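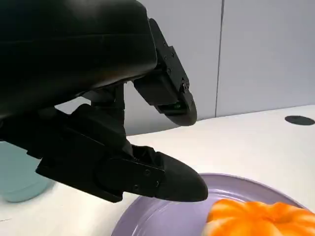

I'd been told to bring wellies to Porkden Marsh and I brought the wrong ones, so my chat with the warden began with me sitting on an upturned crate, wringing out a sock. She found this very funny. She's looked after the reedbeds for 43 years, first for the old estate and now for the Chacko Trust, and I get the feeling she's seen a lot of wet socks.

I'd come to ask about the water voles. "Everyone wants otters," she said, pouring me tea from a flask (very strong, no milk, I didn't dare ask). "Voles are just as good and they don't bite your thumb. Well, they do, but it's a smaller bite."

They had all but vanished from the marsh when mink got in along the Fulora, the slow brown river on the far side of the sluice. She remembers walking the whole bank one spring and coming home with nothing to write down. "Not a burrow, not a dropping, not one of those little piles of chewed grass. I went and had a good cry in the van, if you want to know."

I did want to know! I also wanted to know what changed. Mostly it was years of mink rafts, she told me, and getting the farms upstream to fence their cattle back from the edge so the plants could grow up again. Then came the release, 86 voles in all, carried down to the ditches in boxes with straw and a bit of apple.

"You put the box down, open the door and go away. That's the hard part, going away. I hid behind the willow like a fool and saw one nose."

This March they've been out looking for signs again, and she's found nearly 55 burrows so far, with the north ditch still to do. She wouldn't be drawn on what that means in animals. "Ask me after the floods have gone down. They can lose a whole bank in a night if it comes up fast."

The thing bothering her now is Narotero, a holiday park planned for the fields next door, with a boating lake and a path along the ditch. I expected her to be furious, but she was quite mild about it. "I don't mind people. I mind dogs off leads and I mind the bank being mown. If they'd leave me 3 metres of rough stuff all along, I'd shake hands on it tomorrow." She's written to them twice and had one reply, which thanked her for her interest in a lodge.

We walked the near ditch before I left, me squelching. She stopped, held up a hand and pointed at the water. I heard a plop and saw a ring spreading out by the reeds.

"There," she said. "You've had one."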